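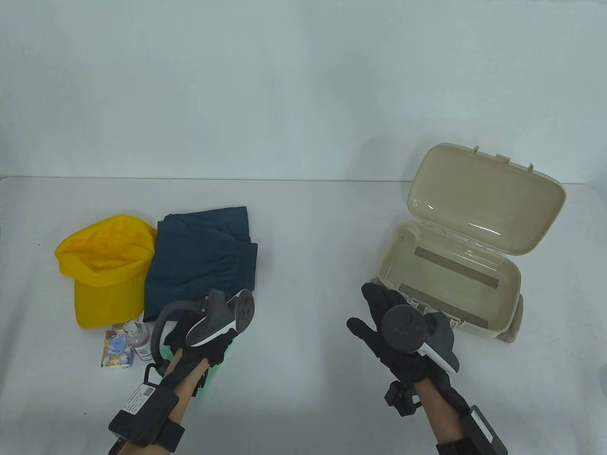

Attachment 1 – case open on the table, contents to go in at left

Ticket 281
Product: Gutstead hard case, beige
Opened by: Nele Willems
Assigned to: Ojārs Rätsep
Status: Closed

Nele Willems, 9:10
Lid will not latch when the case is packed. Empty, it closes fine. Packing list is the yellow cap, the teal clothes, the small bottle with the white cap, the little printed card and the light green cloth. With all of it inside, the left latch catches and the right one stops short of the hook. I have not forced it.

Ojārs Rätsep, 9:42
Which way is the cap going in? And is there any grit in the hinge? Revonia had two cases back in March with sand in the hinge and the same complaint.

Nele Willems, 10:05
Hinge is clean, wiped it anyway. Cap goes in last, crown up, on top of the clothes. Bottle is next to it on the right.

Ojārs Rätsep, 10:20
The crown is probably holding the lid up. Please try this order:
1. Clothes first, unfolded once and laid flat to the corners.
2. Cap crown down, brim toward the hinge. Put the green cloth inside the crown.
3. Bottle upright in the front left corner, cap tightened.
4. Card flat on top.
Close the lid with one hand in the middle and do both latches together.

Nele Willems, 11:15
Better but not fixed. Right latch reaches the hook and pops off again after a few seconds. Took the bottle out and it held. Put it back and it popped.

Diệp Đàm, 11:31
Adding a note from the parts side. Inside depth on this case is 36 mm less at the front than at the back. An upright bottle in the front corner will touch the lid. Lay it down along the back wall.

Ojārs Rätsep, 11:34
My mistake, I was going by the older Wostosel case. Follow Diệp on the bottle. Bag it first if it is going on its side.

Nele Willems, 13:50
Bottle bagged and on its side at the back, rest as in the list. Both latches closed. Left it for 30 minutes, then carried it down to the loading door and back – still shut.

Ojārs Rätsep, 14:02
Good. Packing note updated to version 4. No replacement latch ordered. Closing.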